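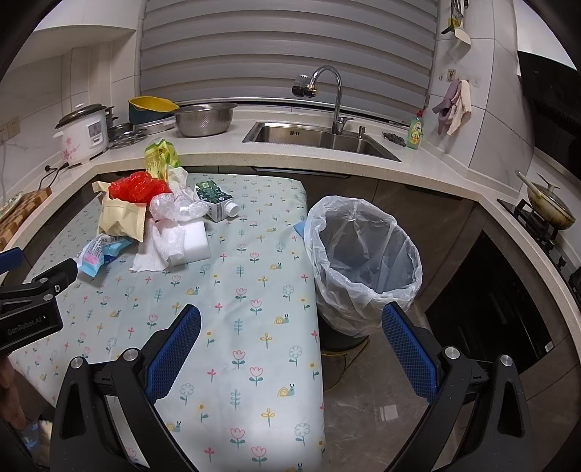 The pile on the snail tablecloth, with the trash bin standing by

So I finally did the kitchen table. I'd been walking past it since breakfast, moving one wrapper to put down a mug and then moving it back again (why do I do this??), and around four I put the radio on and made myself start.

If you've been reading a while you know about the tablecloth. Mint green, tulips and daisies all over, and little snails with yellow shells. Senthil says it looks like something from a daycare and he may be right, but I love it and it wipes down like a dream. I'm convinced I tidy more because of the snails. It's hard to leave garbage lying on top of a snail.

My method, if you can call it that, is to shove everything to the far side of the table first. Bags, snack package, drink carton, paper towels, the lot. Then I drag the trash bin right up beside the table so I don't have to walk back and forth. I used to carry things to the bin one at a time and I'd get distracted on trip three and end up reorganizing the spice drawer.

The other part is putting in a fresh bag before I begin, folded well down over the rim. I was buying the cheap ones, 20 to a roll, and they kept slipping in the second anything heavy hit the bottom. Jericho talked me into the bigger roll of 72, and those grip a lot better. I may never need to buy bags again.

Kraft paper pouches are my weak spot. They feel too nice to throw out! I had 16 of them folded up in a drawer at one point, saved for what, I have no idea. Krishnamoorthy asked me very politely what the plan was and I didn't have one, so now they go when they're empty. Mostly. Cartons I rinse and set aside for the recycling run to Flundirthorpe, cap back on, or the car smells like old drink for a week.

The white sponge block gets a pass, by the way. It was sitting right up against the used paper towels and I have thrown out a perfectly good one that way before, so now I fish it out first. It's great on the speckled countertop, especially down at the rice cooker end where everything gets a bit starchy.

Speaking of that end – the steamer trays. I know. They live next to the rice cooker, with the colander and the strainer bowl lined up after them, and every time I clear the table I look over and think, you're next. There is a cupboard they'd fit in. The cupboard is full of jars from Ifor's chutney phase. I'm going to ask him about the jars this weekend and I'll let you know how that goes.

Anyway, the whole table took me less time than one side of the record Abilio lent me, and then I sat down and had tea on the snails. Next post will be the cupboard, or the chutney, depending.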